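26 Jul 2023

My application to the pharmacy program, second attempt

Last year I was refused, and this spring I applied again. Several people wrote to me under the old post and asked what I changed, so I will try to write it in order. English is my third language, please be patient with me.

The school is Unnithan College of Pharmacy. They take 200 students each year, and when I called in March the lady at admissions told me that they had 1,163 files on the desk. I did not sleep well that night. But a number like this does not say anything about your own file, and mine had two weak points which I knew already: chemistry, and the personal letter.

Chemistry I repeated at Skundora, the evening college near the bus station. The course is two evenings per week and it goes fast. My old grade was a C plus and now I have an A minus. I want to say that repeating a course is not a shame. I asked the admissions office if they count the old grade also, and they told me that they see both but they calculate with the newer one. Please ask your own school, because I have heard that it is different in other places.
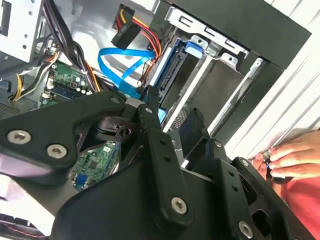
Black plates and silver screws, close up.

The letter was more difficult for me. In the first one I wrote that I want to help people. Everybody writes this. In the second one I wrote about my work at the counter of the Tekard drugstore, where I have been a pharmacy assistant for two years. I described one afternoon when an old man came with three bags of medicine from different doctors, and the pharmacist sat down with him and put everything on paper. I wrote what I learned from watching it. The letter became shorter than the old one and I think it was better.

For the admission test I used the Urnenov practice book. It is expensive, so look in the library first.
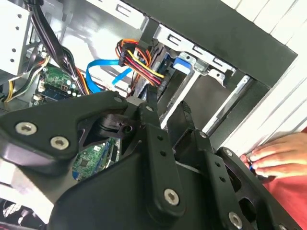 The biology part of it is good, and the explanations are long enough that you can learn from your mistakes. The reading part is too easy compared with the real test. I was surprised by this and lost time on the first text, and then I had to hurry with the last one. If you are also not a native speaker, I advise you to practice reading with a clock. I used health articles from the newspaper and gave myself eight minutes for each.

The interview was by video and it was friendly. They asked why I applied again, what I do when a customer is angry, and how I will pay for the first year. For the last question I had no beautiful answer. I said that I have savings for one semester and will keep my Saturday shift.

One more thing, which I received by email more than once.

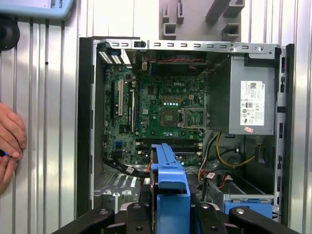

Do I need work experience in a pharmacy before I apply?

At my school it is not required, but they ask about it in the form and again in the interview. A few months at a counter or in a hospital will give you something real to talk about.

I got the letter of acceptance in June. Classes begin at the end of August, and before that I must still send my vaccination papers and find a room closer to the campus.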